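Search this repository... Go to file
Home Data Tasks Baselines Contact

# Lunham Table Clearing

Short recordings of one chore: clearing small household items off a table. We want to know if a robot arm can do this in a real kitchen yet. So far, only sometimes.

## Contents

- 218 episodes, all recorded with a hand-held gripper
- 20 held back for testing
- 2 kitchens, Narnley and Tornska

## Known problems

Boxes are the easy part. Bags and wrappers fold away from the fingers, and the policy often closes on cloth instead. Thin items are worse - most failed trials end there. Sorting trash from things to keep is not labeled in this release.

## Sample
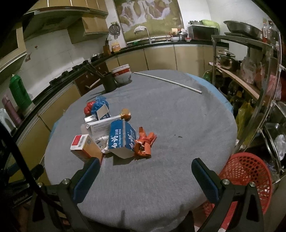

Figure 1. Mixed pile on a gray cloth: toothpaste box, cartons, crumpled wrapper, red and blue plastic bags. Bowls and chopsticks stay where they are.

## Baseline

The Hassanpour baseline gets 40 percent of single-item picks on the test split. It has not cleared a full table.

## Contact

Shahram Karimi. Open an issue first - mail is read on Sunday.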